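What Is a Documentary Film?

A guide for younger readers from the Hirnus Film Learning Centre

Most of the films shown in cinemas tell stories that a writer has made up. Actors learn their lines, sets are built, and everybody knows that the events did not take place. A documentary is a different kind of film. It is about real people, real places and things that really happened.

Documentaries can be about almost anything. Some follow animals through a year in the wild. Some look at a sport, a school or a family. Others look back at something that happened long ago and try to find out more about it.

Who makes a documentary?

The person in charge is called the director. The director decides what the film will be about and which questions it will ask. A camera operator records the pictures and a sound recordist records the voices and noises. A researcher reads old newspapers, letters and records, and finds people who may be willing to speak.

When filming is finished, the editor begins work. A crew may record 100 hours of material for a film that lasts only 88 minutes. The editor and the director must choose which parts to keep and put them in an order that viewers can follow.

What is an interview?

In many documentaries, people sit in front of the camera and answer questions. This is called an interview. Sometimes you hear the person asking the questions, and sometimes that part has been taken out.

People do not always remember things in the same way. Two neighbours may have watched the same flood and may give two different accounts of it. Neither of them is necessarily telling a lie. A careful film-maker listens to both and looks for other evidence, such as a photograph or a diary.

Gintarė Navickas directed a documentary called Jaltano, about a ferry that used to cross a lake beside her village. She spoke to 127 people before she began filming. "I thought I knew the story," she told pupils at our October study day. "Then the ferryman's daughter showed me his logbook, and I had to start again."

What is archive film?

Archive film is film that was recorded in the past and has been kept safely. It may come from a television station, a library or a family cupboard. Film-makers must ask the owner before they use it.

If there is no archive film of an event, the director may ask actors to play it out. This is called a reconstruction. Good documentaries make it clear to viewers when they are watching one.

Does a documentary always tell the whole truth?

A documentary uses real material, but somebody has chosen that material. The director may have a strong opinion and may wish you to share it. Music can make a person seem kind or frightening. A short piece of an interview can sound different when the rest has been removed.

Small details are also a matter of choice. A close view of a table top gives very little away about the room it is in, or about who has been there.

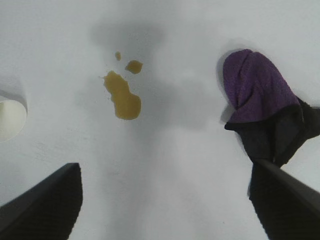

Yellowish-brown spots of liquid on a white table top.

When you watch a documentary, you may like to ask yourself these questions:

Who made this film, and why?
Whose voices do I hear?
Is there anybody I would have liked to hear from?
How do the film-makers know what they are telling me?

Words to remember

Director - the person who leads the making of a film.
Editor - the person who chooses and arranges the recorded material.
Archive film - film from the past that has been kept.
Reconstruction - a past event played out again for the camera.

Something to try

Make a documentary of 3 minutes about a place you know well, such as a playground or a shop. Ask a parent or teacher to help you. Always ask people for permission before you record them - and if they say no, you must respect their answer.

Page last reviewed: January 13, 2023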